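3.2 표시 방식과 작업면

앞 절에서 정리한 대로 책상 위 작은 물건의 '제자리'는 대체로 말로만 정해진다. 충전기는 저기 왼쪽, 가위는 오른쪽. 이런 식. 본 절에서는 그 자리를 테이프로 표시할 때 표시의 모양이 놓기의 정확도와 판정에 어떤 영향을 주는지 다룬다. 물건은 벽면용 플러그형 충전기 하나로 통일. 작고, 금속 핀이 튀어나와 있어 방향을 정하기 쉽고, 어느 사무실에나 있다.

표시는 두 가지로 했다. 하나는 네 변을 모두 두른 닫힌 사각형(이하 윤곽형), 다른 하나는 네 모서리 자리에만 작은 조각을 붙인 것(이하 모서리형). 둘 다 노란 테이프, 바탕은 검정. 색 대비는 예비 조사에서 흰 바탕도 시도하였으나 테이프 가장자리가 잘 안 보여 제외. 테이프는 Tokberg 제품 한 롤에서만 잘라 썼다. 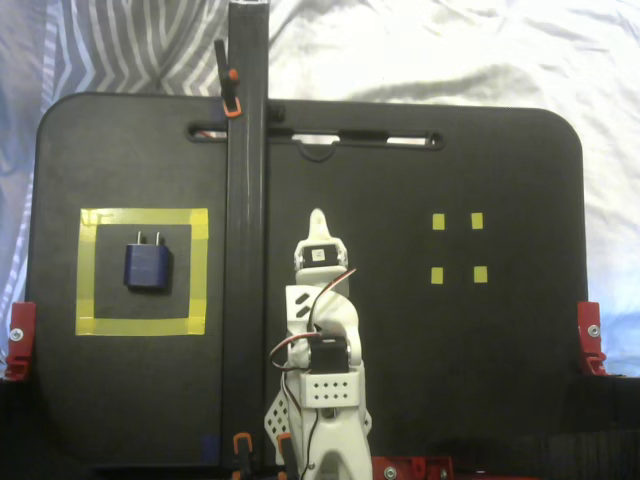
두 표시를 한 작업면의 좌우에 나란히 둔 것은 비교를 위해서다. 따로따로 만들면 조명이나 높이가 조금씩 달라지고, 그 차이를 나중에 빼내기가 어렵다. Mägi의 초기 안에서는 작업면을 두 개 쓰기로 되어 있었으나 첫 주에 폐기. 조도는 작업면 중앙에서 700 lx, 색온도 4000 K로 맟추었다. 측정은 매 회차 시작 전 한 번. 중간 측정은 하지 않음.

윤곽형은 안쪽 여백이 넉넉하다. 충전기가 사각형 안에만 들어가면 '제자리'로 본다. 선을 밟으면 실패, 선에 닿기만 한 경우는 따로 기록. 모서리형은 판정이 좀 더 까다롭다. 변이 없으니까 네 조각의 바깥쪽을 이은 가상의 선을 기준으로 삼아야 하고, 판정자마다 그 선을 조금씩 다르게 긋는다. 이 문제는 3.4절에서 다시.

각 표시당 20회 반복. 순서는 무작위. 충전기의 시작 방향은 핀이 향하는 쪽으로 적었고 본체 색이나 케이블 유무는 변수로 넣지 않았다(케이블은 모든 회차에서 제외). 한 회차가 끝나면 표시 상태를 점검하고 들뜬 조각은 눌러 붙였다. 교체한 경우 기록지에 시각만 남김.
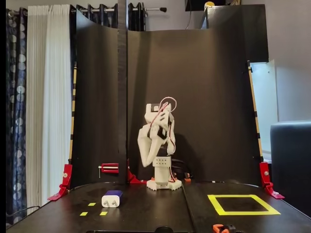
- 20 -

점검 항목은 셋이다. 테이프 들뜸, 위치 밀림, 표면 오염. 이 중 위치 밀림이 제일 골치 아팠는데, 조각이 작을수록 한쪽 끝만 살짝 돌아가도 사각형 전체가 비뚤어져 보인다. 윤곽형은 변이 서로 겹쳐 붙어 있어서 한 변이 밀려도 티가 덜 난다. 다만 겹친 부분은 두꺼워지고 그 두께 때문에 선의 '안쪽'이 어디인지 애매해지는 경우가 있었다. 안쪽 가장자리를 기준으로 한다는 규칙을 도중에 추가. 추가 이전 회차는 사진을 보고 재판정하였다.

작업면 주변의 물건도 통제 대상이다. 예비 조사에서는 옆에 놓인 컵, 메모지 같은 것이 은근히 기준점 노릇을 했다. 참가자 면담에서도 "컵 옆"이라는 말이 테이프보다 먼저 나왔음. 본 조사에서는 표시와 충전기 말고 다른 생활 소품은 쓰지 않기로 정했다. Gurance 지침의 책상 정돈 항목과는 다른 부분인데, 그쪽은 기준점이 되는 소품을 오히려 권장한다. 어느 쪽이 옳다는 이야기는 아니고 목적이 다르다. 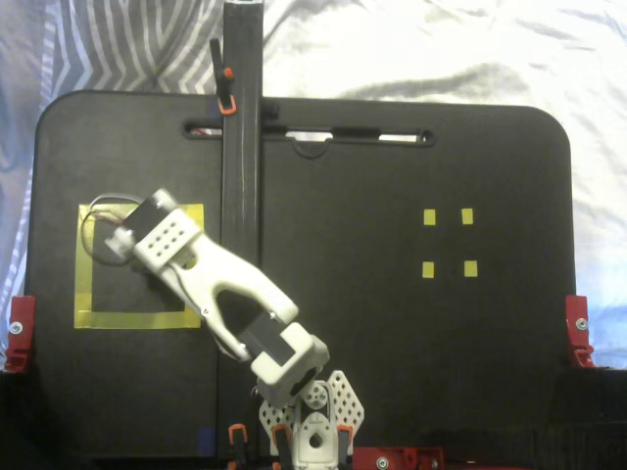
모서리형의 장점은 분명히 있다. 테이프가 적게 들고, 떼고 다시 붙이기가 쉽고, 물건 크기가 바뀌면 조각만 옮기면 된다. 윤곽형은 크기를 바꾸려면 전부 새로 둘러야 한다. 사무실처럼 물건이 자주 바뀌는 곳이라면 이 차이가 꽤 클 것이다. Toivonen 사무실 현장 조사에서도 윤곽형은 한 번 붙이면 안 떼고 그 위에 다른 물건을 그냥 올려 두는 일이 잦았다. 표시는 남고 물건은 바뀐 상태. 결국 표시를 읽지 않게 된다.

반대로 모서리형은 처음 보는 사람이 표시인 줄 모른다. 떨어진 테이프 조각으로 생각하고 떼어 버린 사례가 현장 기록에 있다. Toma는 조각에 화살표를 그려 넣자고 제안했으나 그러면 표시의 정보량이 두 조건에서 달라지므로 채택하지 않음. 후속 과제로 남긴다.

그림 4. 검은 작업면 위의 충전기와 노란 테이프 표시. 오른쪽 사각형은 비어 있음.

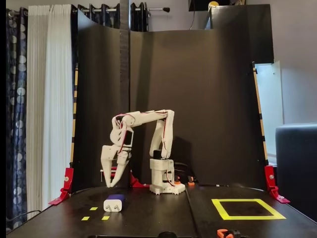
판정은 위에서 내려다본 것과 비스듬히 본 것을 같이 썼다. 위에서 보면 사각형은 사각형이다. 비스듬히 보면 사다리꼴이 되고, 물건이 경계에 가까울수록 안인지 밖인지 헷갈린다. 모서리형에는 문제가 하나 더 있다. 물건의 높이. 그림 4의 경우 충전기 가까이에서 확인되는 노란 조각은 세 개뿐이고, 이것만으로 네 번째 모서리를 짐작해야 한다. 오른쪽의 윤곽형은 같은 각도에서도 경계가 이어져 보이므로 그런 짐작이 필요 없다. 따라서 비스듬한 시점만 있는 회차의 모서리형 판정은 '보류'로 두고 위쪽 시점이 확보된 것만 집계에 넣었다.

보류 처리에 대해서는 내부에서 이견이 있었다. 실제 책상 앞에 앉은 사람은 언제나 비스듬히 본다. 그러니 헷갈리는 것 자체가 결과라는 의견(Mägi). 타당한 지적이나 본 절의 관심은 놓인 위치이고, 보는 사람이 어떻게 느꼈는지는 4장의 설문에서 다룬다. 둘을 섞으면 해석이 않 된다.

3.3 기록지와 코딩

기록지는 한 장에 한 회차. 항목은 표시 종류, 시작 방향, 끝 방향, 경계 접촉 여부, 비고. 비고란은 자유 기술로 두었는데 코딩할 때 손이 제일 많이 갔다. 코딩은 Grullix 양식을 고쳐 썼고 원래 양식의 '정돈감' 항목은 삭제. 두 코더가 각자 입력한 뒤 불일치 건만 모아 20분 안에 합의하도록 하였다. 합의가 안 되면 위쪽 시점의 기록을 우선한다.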